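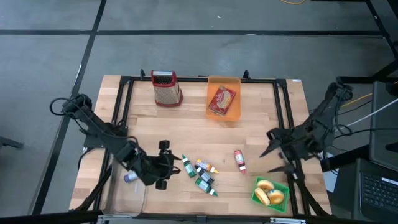 Fig. 9-1. Two-arm table, left and right gripper over a mixed item set.

9. Grip faults and what to do about them

Covers the Rullum two-arm table running Fliko control. If you have the single arm version the menu names are the same but skip anything that says "other arm".

Read 9.1 before you touch anything. Seriously. Most of the damage we get called about happens after the fault, when somebody goes in to pick up the dropped part.

9.1 Before you reach in

CAUTION – A stopped arm is not a safe arm. After a grip fault Fliko pauses the arm that faulted and only that one. The other arm may go on with its job, and it can cross the middle of the table with very little warning.

CAUTION – Paused jaws still have force on them. If the item slips out the jaws close the rest of the way, fast. The tips are pointed. Keep fingers out of the gap.

1. Hit the stop button. The real one. The pause on the laptop doesn't count.
2. Check both arms show STOPPED in the status bar. Two arms, two lines of text. If one says HOLD go back to step 1.
3. Wait for the brakes to click in. Count to 2 after the last click.
4. Put a hand under whatever the gripper is holding before you release anything.
5. Now you can reach in.

Don't lean on the table frame while you do it. The arms are bolted to it and the home position is measured from it. People lean on it anyway and then write to us about drift.

9.2 The fault codes you will see

Fault 2 – Jaw did not move. Nearly always a cable. See 9.3.

Fault 9 – Closed on nothing. The arm went where it thought the item was and the jaws met each other. See 9.4.

Fault 15 – Grip lost during lift. Item was held, then it wasn't. See 9.5. This is the one with the most mail.

Anything else, write down the code and the time and look in section 11. Do not power cycle first, you lose the log.

9.3 Fault 2, jaw did not move

1. Stop as in 9.1.
2. Follow the cable bundle from the wrist back to the shoulder. Look at the loose loops up by the shoulder first. They snag.
3. Push the wrist connector in until it seats. It can feel seated when it is half out.
4. Check the bundle isn't pulled tight with the arm at full reach. Move the arm by hand with the brakes off, slowly, someone else on the brake switch.
5. Menu > Gripper > Jog. Open, close, open.
6. If it moves, Clear Fault. If it doesn't, tag the arm out of use and stop there.

Note: do not tape the loops flat to the arm. It looks tidy. Then the arm turns over and the tape takes the whole load, and you are replacing a connector.

Note: same for the wrist camera lead. Camera dropouts come up as fault 2 on some older Fliko builds. Wrong code, known bug, fixed in the July build.

9.4 Fault 9, closed on nothing

Usually one of these.

Item moved after the last look. The jaws nudge it on the way in, or the other arm bumped it. Bottles on their side are the worst, they roll.

Wrist camera was still shaking when it took its look. See settling time below.

Item is lying against something else and the arm picked the wrong edge. Bagels in a basket do this a lot. So do flat packages in a bin.

Steps:

1. Stop as in 9.1.
2. Open the last wrist picture. Menu > Log > Last Look.
3. If edges are smeared, the arm was still moving. Go to Menu > Camera > Settle and set it to 500 ms. Save.
4. If the picture is sharp, compare it to the table as it is now. Item in another spot? Something pushed it. Look at the approach path.
5. Set approach to Top Down for anything that rolls.
6. Clear Fault and run the one pick by itself, slow speed.

Settle comes set to zero from the factory. We know. It makes the demo look quick. 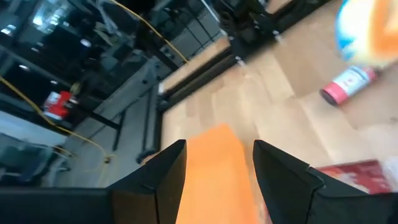

Page last changed: 2021-12-31

Two kinds of smear in a wrist picture and they mean diffrent things. If the whole view is streaky, the arm was moving. If the item is streaky and the jaws are crisp, that tells you less than you'd think: the camera rides along with the jaws, so the jaws stay fairly sharp in it even when the arm is flying. Look at the table grain and the frame rail as well. Rail sharp, item smeared – the item may be the thing that's moving. Everything outside the jaws smeared – suspect the arm, raise Settle, try again before you change anything else.

Don't judge the grip from one wrist picture. You can't tell "about to hold" from "holding" when the block fills the gap. Use the force trace. Menu > Log > Force. A held item shows a step up and then a flat line.

9.5 Fault 15, grip lost during lift

This one came out of the trouble at the Irau site. Short version: the arm lifted fine at slow speed, passed its checks, and then dropped items on the way across when set to normal speed. No fault shown. The arm carried on and went through the whole place motion with empty jaws, and the second arm came in to take the item and closed on the first gripper. Bent tip, cracked pad, one wrist camera knocked out of line.

Cause was the hold check. Fliko looked at force once at the start of the lift and not again. Fault 15 was added so it keeps looking.

CAUTION – Fault 15 only works if Hold Check is set to Always. After an update from an older build it stays on Once. You must change it by hand on each arm.

Setting it:

1. Stop as in 9.1.
2. Menu > Gripper > Left > Hold Check > Always. Save.
3. Same again for Right. It does not copy over.
4. Restart Fliko. Not the arm, just Fliko.
5. Go back into the menu and look that it stuck. On a few tables it didn't the first time.

When you get a fault 15:

1. Stop as in 9.1. Watch for the other arm.
2. Find the dropped item and take it off the table. Check the floor too, and under the frame.
3. Wipe the jaw pads. Dry cloth. No solvent, it hardens them.
4. Look at the pads. Shiny spot in the middle means worn. Swap both, never one.
5. Look at the tips from the side with the jaws closed. They should meet. If there's a gap at the point, a tip is bent and no setting will fix it.
6. Menu > Gripper > Zero. Jaws empty for this. If you zero with an item in the jaws every force reading after is off.
7. Put the item back, run one lift at slow speed, then one at normal.
8. If both hold, Clear Fault.

If it comes back within 15 lifts, drop the lift speed one notch and call it in. Please don't just turn the grip force up. Soft items deform, the reading goes down as they give, and you get the same fault again with a squashed item.

Items with a hole through them: grip across the solid part, not with one jaw through the hole, unless your job file says Inside Grip. With one jaw in the hole the item can swing and the force trace looks perfectly healthy while it does. 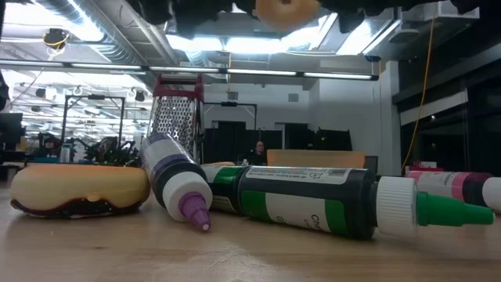
A reader at Irau wrote in to say the swing is worse than this section makes it sound. According to the note, their ring-shaped items held through every slow test and every force check, then turned on the pads when the arm changed direction, and Hold Check on Always never tripped, as the force hardly changed. They want a stop at the top of the lift and say the handover should be blocked until the item hangs still.

Fair. We've added the pause below. The handover block needs a Fliko change and isn't in yet, so until it is, don't run arm to arm handover with ring-shaped items.

Pause at top of lift:

1. Menu > Motion > Lift > End Pause.
2. Set 500 ms. Longer for anything long or heavy on one side.
3. Save, for both arms.
4. Watch one full lift from outside the reach of the arms. If the item is still turning when the pause ends, add more.

9.6 After any hit between the arms

Even a light one. Even if both arms seem fine and the job would run.

1. Stop as in 9.1, then main power off.
2. Take the jaws off both arms, not only the one that looks bad. Roll the tips on something flat.
3. Check the wrist camera mounts by hand. Any wobble, tighten and redo camera setup (section 6).
4. Check the bolts where each arm meets the frame.
5. Power on. Home one arm, then the other. Never both at once after a hit.
6. Run the empty motion test on each arm alone, slow.
7. Run it with both.
8. Save the log before you go back to normal work. Menu > Log > Save All.

Send the log to Vandenberghe service with the table serial number and the Fliko build. If you changed any settings after the hit say wich ones. Logs with no build number go to the bottom of the pile, we can't read them without it.

Do not swap the left and right gripper to see if the fault moves. It will run, the zero values stay with the arm, and now both are wrong.

9.7 Regular checks so you don't end up back here

Pads – look every 500 lifts. Swap when shiny.
Jaw zero – at each start, jaws empty.
Cable loops at the shoulder – at each start, arm at full reach.
Hold Check setting – after every Fliko update, both arms.
Frame clamps and bolts – monthly, and after a table move.
Stop button – test at each start. If both arms don't go to STOPPED, don't use the table.

Spare pads and tips: see parts list, section 12. Order pads in pairs.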